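3. Study area and condition of the ground

3.1 The field at Clarnby

The study was carried out on the large public field at the south side of Clarnby. The field was grazed until it was given to the town, and the oldest trees on it are from the time of the grazing. People of the district use it for walking, for ball games and for the yearly fair in January. The town cuts the grass but does not water it, and no fertiliser has been applied in the years for which we could find records.

The trees stand single or in small groups, with wide grass between them. This arrangement is common in the older fields of the region and it was the reason for our choice, as it gives shaded and open ground on the same soil.

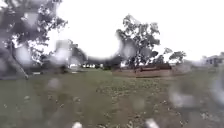
The soil is a sandy loam over clay. According to the town register, 2693 square metres of the field lie under tree crowns. We checked the borders of this area on foot on 8/5/18 and made small corrections where a crown had become wider than the map shows. The corrected map was used for all further work.

3.2 Placing of the plots

We placed 27 plots on the field. Each plot was given one of three classes: under crown, crown edge, or open. The plots of the open class were kept far from any trunk, so that the shade of the morning and of the evening would also not reach them for a long time. We did not avoid the walking lines. Where a trampled strip crossed a plot, the plot was kept and the strip was noted, as wear by feet is a normal part of such a field and it would be wrong to leave it out. Leaf litter was noted in the same manner and was not removed before the cover of grass was estimated.

The estimate was made by eye by two persons, who worked separately. If their values were far apart, they went back to the plot together and agreed on one value. The method follows the one used earlier in the Sasulura survey, with smaller plots.
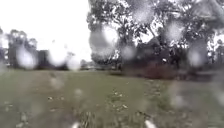 3.3 Shade and joined crowns

The register treats every tree as a single one, with its own crown area. For our question this is not always suitable. Where several trees stand near each other, the shade on the ground depends on the whole group, and it is difficult to say which tree gives it.
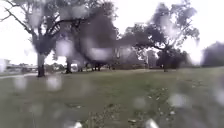
For this reason we have added a second measure, the joined crown. Two trees are taken as joined if their outer branches meet when seen from the side. On the left in Figure 3 the broad tree and its neighbours fulfil this condition, and we count their dark canopy as one. The open crown of the large tree on the right was measured by itself. Qistina Tarigan made the drawings of the crown borders, and they were afterwards compared with the map.

3.4 Bare ground

Bare ground was recorded wherever the soil could be seen between the grass plants. A place with flattened dry grass was recorded as half bare. Fallen branches were left lying and the ground under them was not judged.

Figure 4. Patchy grass passing into bare, sandy-coloured ground, with a thin fallen branch. A large tree with dense crown stands to the right.

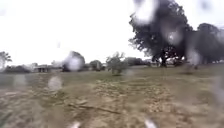

3.5 Limits of the records

The town register gives no age for the trees, and the planting lists kept by the Tanabe nursery cover only the younger ones. We have therefore not used age in the analysis. The records of grass cutting are complete for the present season only.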